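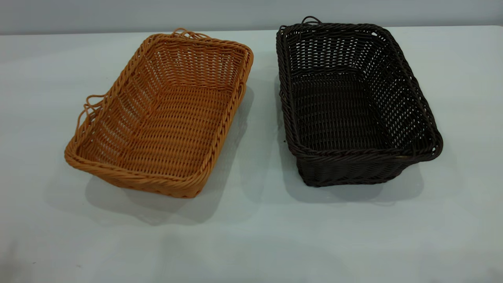 The Basket Problem

Household robots can map a floor and find the kitchen. Putting things away is harder, and a basket is a good place to see why.

Citwood, which builds two-armed machines for homes and small stockrooms, has spent most of its budget since July on one chore: pick up an item, put it in the correct basket, move the basket to a shelf. Its current model, Lemieux, has logged 3,000 attempts.

Sorting by color is close to solved. A tan basket and a near-black one are easy to tell apart under even light. Open weave is the trouble. Depth sensors read through the gaps and report the table and wall behind, so the planner sees a side with holes in it and sometimes sends a finger into one. Dark strands return less signal and make the estimate worse.

"A plastic bin is a box with five faces," said Monique Millet, who runs manipulation testing at the company. "Wicker is a few hundred small edges, and the handle is a loop that may have shifted since the last time you looked."

Lemieux ignores the loops. It pinches the braided rim at two points and lifts. In the last test block it failed 113 times, mostly through slip at the rim once the load passed two kilograms. A person would feel the slip and tighten up. Lemieux has fingertip sensing, but the correction often arrives after the basket has tilted.

Braltis, a competitor, avoids the question by selling its own smooth-walled bins with the robot. Plornside, a warehouse operator testing both systems, still has its staff do the lifting.

Citwood plans to repeat the trials with folded towels as the load.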